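Naltari Produce Box – Your Questions, Answered

Hello and welcome! We get a lot of the same questions by phone and at the pickup counter, so Rungnapa Onsri and I sat down in May and wrote out our answers as fully as we could. If yours isn't covered, please call. We like the phone.

How does the box work?

You pick a size, you pick a pickup spot or home delivery, and every week we pack you whatever is good. The small box feeds one or two people who cook most nights. The large one suits a family, or a couple who really love salad (we know a few of you!). You'll get the list by email the evening before, so you have a little time to plan a dinner or two around it.

Can I choose what goes in?

Up to a point. Each household may name 2 items it never wants to see, and we'll swap them for something else of the same value. We used to let people swap everything, and the packing table turned into a puzzle that kept us there until nine at night. Beets are the most refused vegetable by a mile, which makes me a bit sad, but there it is.

My cucumbers go soft before I get to them. What am I doing wrong?

Probably nothing very terrible. Cucumbers don't love the coldest part of the fridge, so keep them on an upper shelf or in the door, wrapped in a dry dish towel. Keep them well away from ripe bananas and tomatoes, too. Once you've cut into one, cover the open end snugly and try to finish it within a couple of days. If the end has dried out a little, slice off a thin round and carry on – the rest is usually perfectly fine. And if you have more than you can eat, salt some slices, let them sit for half an hour, squeeze them out, and dress them with vinegar and a pinch of sugar.

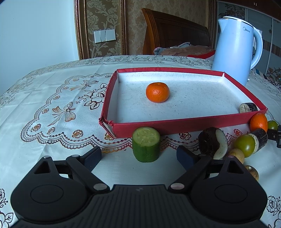
Do I need to wash everything?

Yes, please, though not until you're ready to eat it. We brush off the worst of the soil and leave it at that, as damp greens spoil quickly in a closed bag. Cool running water and your hands will do for nearly everything. Potatoes and carrots like a brush. Leafy things can go in a big bowl of water, get swished about, and be lifted out so the grit stays behind.

Where does the fruit come from?

Most of the vegetables come from growers close to us, with the Chareonsuk farm supplying the lion's share of the greens and herbs. Fruit is another story, and we'd rather be plain with you about it. Apples and pears are local in their season. Citrus isn't, and never will be in our climate, so we buy it through Stemine, a small importer Kittipong Phromma has dealt with for years.

Tangerines are the ones we get asked about most. Pick one that feels heavy for its size, and don't judge it too harshly on looks.

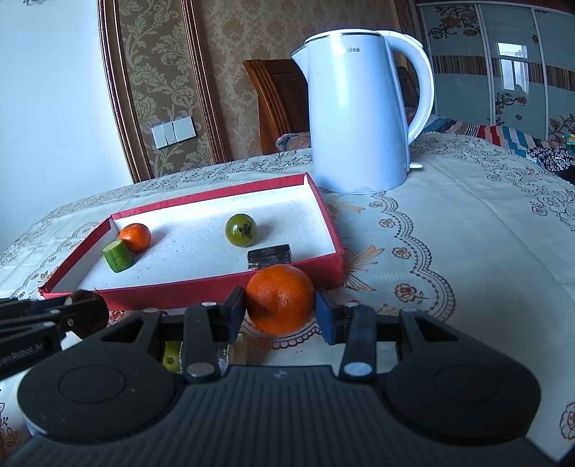

A loose, puffy skin can mean the fruit has been sitting a while, but plenty of sweet ones have a mark or two on the outside. They'll keep for several days in a bowl on the counter and a good deal longer in the fridge. If you ever open one from us and find it dry inside, tell us and we'll credit you.

What if I'm going away?

Let us know two days ahead and we'll skip your box at no charge. You can also send it to a friend, or ask us to pass it along to the Pusus community kitchen, where Waraporn Phuthong and her cooks will make very good use of it. Last year our members gave them 223 boxes, for which we're so grateful.

Is there a waiting list?

Sometimes. We stop at 150 households for home delivery, as that's what one van can manage in a day. Pickup usually has room.

Do you take back the boxes?

We do, and we'd love to see more of them! Flatten them, please, and leave them at the counter or out for the driver. Egg cartons and clean jars with lids are welcome too. Plastic bags we can't reuse, I'm afraid.

Who do I call with a problem?

Ask for me, Zdenka Popescu, any morning after eight. In the afternoon you'll most likely get Rungnapa, and she can change an order or credit an account just as well as I can.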